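Last updated: 3 May 2019
Filed under: Publisher News / Young Adult / Science Fiction

Kunico Books to publish debut novel by Zulema Ojeda

Kunico Books has acquired world English rights to The Salt Register, a young adult science fiction novel by first-time author Zulema Ojeda. The book will be released in September in paperback and e-book.

The Salt Register is set in Nesano, a mining town where every resident must hand over one memory a year to pay for drinking water. Sixteen-year-old Narka works nights in the office where the memories are filed. When she finds one with her own name on it - dated two years before she was born - she starts looking for the person who left it there.

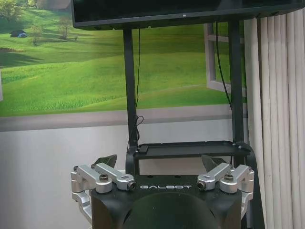 The manuscript was chosen from 1,488 entries in the publisher's open call for new writers. Editor Lautaro Escobar read it over a weekend and made an offer soon after.

"I kept going back to the chapters in the filing office," said Escobar. "Narka is stubborn and often wrong, and I wanted to know what she would do next."

Ojeda grew up in Cáceres and taught high school chemistry before she began writing fiction. She wrote the first draft in longhand over four summers.

"The first version had no water in it at all," said Ojeda. "It was a story about a girl with a boring job. The town came later."

The paperback runs 276 pages. A second book set in Nesano is under contract, with no release date yet. Advance copies for reviewers, librarians and booksellers can be requested from the Kunico publicity desk.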